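Synchronized Multi-View Logging for a Simulated Manipulator
Student project report, Runatthorpe
Archana Bhatia, Filippos Lazaridis
Supervisor: Indira Iyer

3. Logging tool

The existing recorder wrote each camera stream to its own file and left alignment to whoever used the data. We replaced it with Caltent, a small Python package that subscribes to all camera topics and the joint state topic and writes one indexed log. Each entry holds the joint positions, the last commanded pose and one image per camera. If a camera misses the step, the entry is kept and marked incomplete.

Wrist views change quickly when the arm turns, so an offset of even a few steps gives the planner a wrong picture of the room. We therefore stamp images with simulator time.
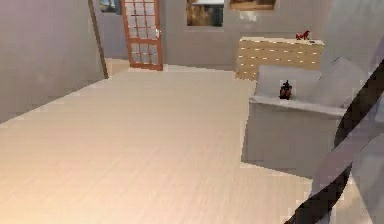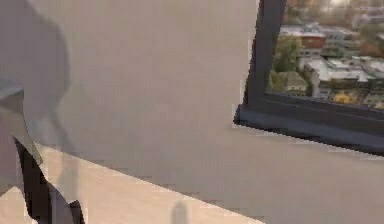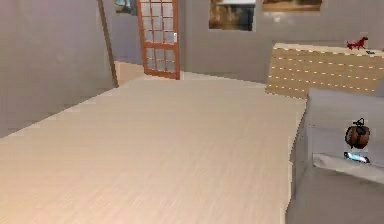
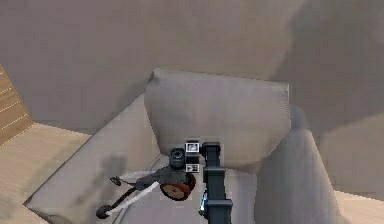

Figure 4. Simulated camera views of the apartment room. The arm is visible in the first, second and fourth views.

3.1 Results

We recorded 156 episodes. Of 1,842 entries checked by hand, 1,442 were complete. Most of the incomplete ones came from the first seconds of an episode, before all the cameras had started publishing. Harish Menon suggested holding the episode clock until every topic has sent one message, and this is now the default.

3.2 Open problems

Compression is set too high for fine edges. Replay does not yet restore the planner state, so a run can be viewed but not resumed from the middle.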